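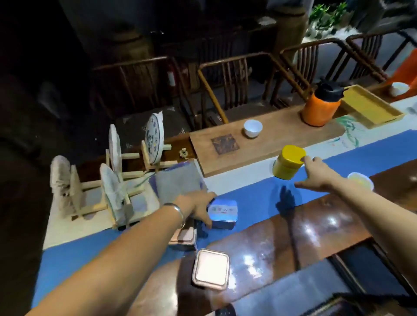 Tea tins on a blue table runner, with pressed cakes on wooden stands.

How to store loose and pressed tea at home

Tea keeps well if you protect it from air, light, moisture and strong smells. Most of the work is in choosing the right container and leaving it closed.

What you need
Tins with tight lids, one for each tea
A roll of labels and a pencil
Unbleached paper for wrapping cakes
A cupboard away from the stove and dishwasher

Step 1. Clean the tins
Wipe new tins inside with a dry cloth. If one smells of metal or paint, put in a spoonful of old black tea, close the lid and leave it overnight. Throw that tea out. Don't use soap, as the scent stays in the seams.

Step 2. Match the tin to the tea
A full tin holds less air than a half-empty one. My Borow tins take about 200 g of rolled oolong, but much less of a fluffy white tea. If you buy a 500 g bag, fill one small tin for daily use and keep the rest sealed in the bag with the top folded down and clipped.

Step 3. Label everything
Write the name, the harvest year and the month you opened it. Pencil doesn't smell – markers do, at least for the first day or so. I opened a Lustmont green in September without labelling it and had to brew it to work out what it was.

Step 4. Keep smoked and scented teas apart
Jasmine, Earl Grey and anything smoked will flavour whatever is next to it. Put these on their own shelf, even when the lids fit well.

Step 5. Store pressed cakes differently
Ripe and raw pu'er should have a little air. Leave the cake in its paper wrapper and stand it in a cardboard box or an unglazed jar. Display stands are fine for an evening, but for longer storage the cakes belong in the dark. Check them for mould every few weeks if your house is humid.

How long it lasts
Green tea is best within a year of harvest. Black tea and roasted oolong are good for two years or more. Keep green tea in the fridge only if the packet is unopened, and let it come to room temperature before you cut the seal.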